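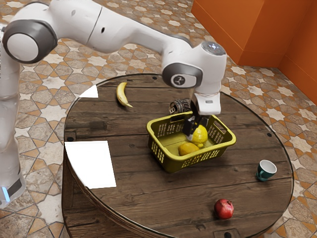

How long should the dryer run empty before I put any fruit in it?
Let it run empty for one full hour on the highest setting, with all the trays in place and a window open, then let it cool with the door ajar before you load anything.

Section 3: Setting Up Your Mevora Mao Fruit Dryer

Welcome to the part of the guide where the box finally gets opened! If you have had a dryer before, a lot of this will feel familiar, and you are welcome to skim. If this is your first one, pour yourself something nice and take the steps in order. Most people are done with setup well before lunch, and the first load of fruit can go in that same afternoon.

3.1 Choosing a spot

The Mao draws 455 watts at full power, so an ordinary household outlet is plenty, but please give it an outlet of its own and leave extension cords out of it. It likes a room that stays close to 70°F. A chilly garage will work in a pinch, though you should expect everything to take longer (sometimes a good deal longer, as anyone who has dried apples in a garage in winter can tell you).

1. Set the dryer on a flat, level surface that can handle a bit of warmth. A sturdy table or counter is ideal.
2. Leave at least 18 inches of open space behind the back grille. The moist air comes out there, and wallpaper does not care for it.
3. Press down gently on each corner. If the cabinet rocks, turn the matching foot a little at a time until it sits still.
4. Run the cord behind the cabinet, away from the door hinge. Don't plug it in yet.

CAUTION: Never run the dryer on carpet, on a bed, or inside a closed cupboard.

3.2 Washing and fitting the trays

The trays come wrapped in pairs with a sheet of paper between them. Save the paper if you have room for it, as it is handy for storage later on.

1. Wash the trays, the drip sheet and the door seal in warm water with a little dish soap. The trays can go in the top rack of a dishwasher. The door seal can't.
2. Dry everything with a soft towel, including the grooves around the edges of the drip sheet.
3. Press the door seal into its channel, beginning at the top left corner and working all the way around with your thumb. You'll feel it settle.
4. Slide the drip sheet into the lowest slot, raised edge toward you.
5. Slide in the trays from the bottom up. Each one should stop with a soft click.

NOTE: Trays from the older Grillton dryer are slightly narrower and will slide right off the rails of the Mao. We know many of you have a stack of them in the pantry, and we're sorry about that! A set of adapter rails is on the accessories page.

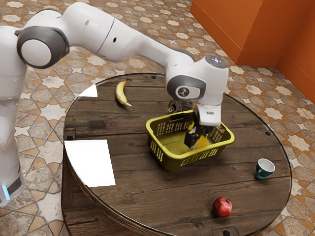

A comment on our help page said the door seal felt much too tight on the first day, that the door had to be pushed with a hip to get it closed, and that after a week of apples and pears it was closing with one finger. We hear this a lot. A new seal is stiff, and the warmth relaxes it. If yours is still fighting you after several loads, take it out, turn it over and press it in again, as it is very easy to put in backward.

3.3 The first run (empty)

There is a thin coating left on the heating element from the factory, and it needs to burn away before food goes in. You may notice a warm, dusty smell, a little like a radiator on the first cold day of fall. It fades.

1. Check that the cabinet is empty apart from the trays and drip sheet.
2. Plug in the dryer. The display shows two dashes.
3. Turn the dial all the way to the right, then press it once to confirm.
4. Set the timer for one hour and press Start. The fan comes on first, and the heater follows a moment later.
5. When the chime sounds, open the door a hand's width and leave it until the trays feel cool.

CAUTION: The back grille gets hot. A safety cutoff switches off the heater if the element housing reaches 248°F, and the display will read HOT until it has cooled. Unplug the dryer, check that nothing is covering the grille, and give it plenty of time before you start again. If the message comes back, stop using the dryer and contact our service desk in Arkerholm.

3.4 Preparing your first load

We like citrus for a first load. It's forgiving, it makes the whole kitchen smell wonderful, and the slices look so pretty in a jar that you will want to do more right away. Lemons and oranges both do well. Pick firm fruit with thin skin if you have the choice.

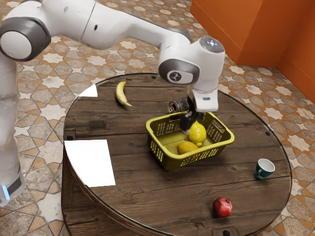
Fig. 3-2. Lemon and basket.

1. Scrub the fruit under warm running water. Waxed fruit wants a proper going-over with a brush.
2. Dry it well, then trim off both ends.
3. Cut even slices, as thick as a pencil. Thin slices turn brown at the edges and stick; thick ones can sit there all night and still be tacky in the middle.
4. Pick out the seeds with the tip of a knife.
5. Lay the slices on the trays in a single layer, with a little gap around each one. Resist the urge to squeeze in just one more (we have all done it).
6. Set the dial to the citrus mark and the timer for eight hours. Halfway through, swap the top and bottom trays.

NOTE: In a humid July you may need several hours more than you would in winter. Go by feel as much as by the clock. A finished slice is leathery or crisp, with no damp spot when you press the center. The timer can be set for up to 18 hours at a stretch.

3.5 Cooling and putting away

1. Take the trays out and let the slices cool completely in the open air.
2. Loosen them with a thin spatula, working from the outer edge in.
3. Fill clean, dry jars loosely, close the lids, and shake each jar once a day for the first week. If you see any fog on the glass, the slices go back in the dryer for another hour or two. 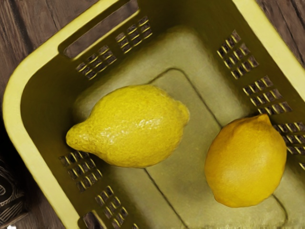

Several readers have told us they skip the shaking and simply tuck a folded paper towel under the lid, changing it whenever it feels damp. That works too, as long as you remember to check it, and we would still keep the jars where you can see them during that first week.

Once the trays are empty, let them soak for a few minutes before washing. Dried juice comes off with a soft brush. Wipe the inside of the door with a damp cloth, leave it open until the cabinet is dry, and turn to Section 4 for herbs and other leafy things.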